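The white desk, a progress report

September 17, 2019

I bought a white desk because white desks look calm in catalogs. Mine has a monitor, a keyboard, a raised board to put them on, and cables from a drawer Orlando Llanos once called "the archive." I have been tidying it for 48 days.

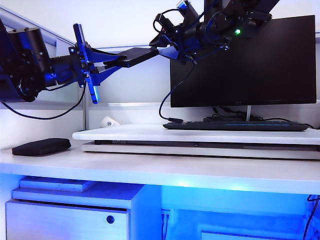
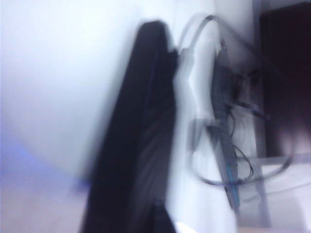 Where the cables stand

Still in view, thank you. I ordered 40 clips from Bosto and have used 6, four of them on the same cable, which hates me. The raised board was supposed to hide the rest. It hides one paper cup, partly, lying on its side behind the left end.

The monitor is off, and I maintain that an off monitor counts as tidy. The keyboard stays in front of it, square to the edge, so at least one thing here has standards.

Next up is the drawer. Narendra Grewal has offered to help if I promise not to keep anything with a plug I can't name. I'm still thinking about it.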